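Small Wire Shelves: Setting Up and Keeping Clean

A tabletop wire shelf is a cheap way to get a second level out of a counter or desk. Most come flat, with grid panels for the sides and back and boards that drop in as shelves. Put the bottom board in first and leave the clips loose until the upper board sits level – then tighten everything.
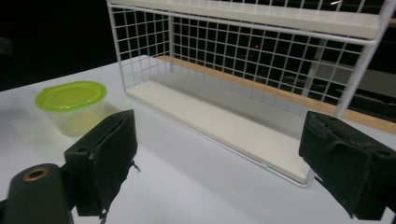 ZESSTEAD, July – With solid boards on a grid unit, small jars stand straight and crumbs stay off the level below. White boards do show every ring and smear. Wipe them with a damp cloth and a drop of dish soap, and dry them before anything goes back.

Dust collects where the wires cross. A soft paintbrush gets into the squares faster than a rag. Do the back panel first and the shelves last.

Hooks can hang on the side grid for scissors or measuring spoons. Keep heavy things on the bottom board.

If the coating chips, dab on white enamel paint and leave it for 26 hours. Bare wire will rust next to a sink.

Tips by Snežana Dimitriou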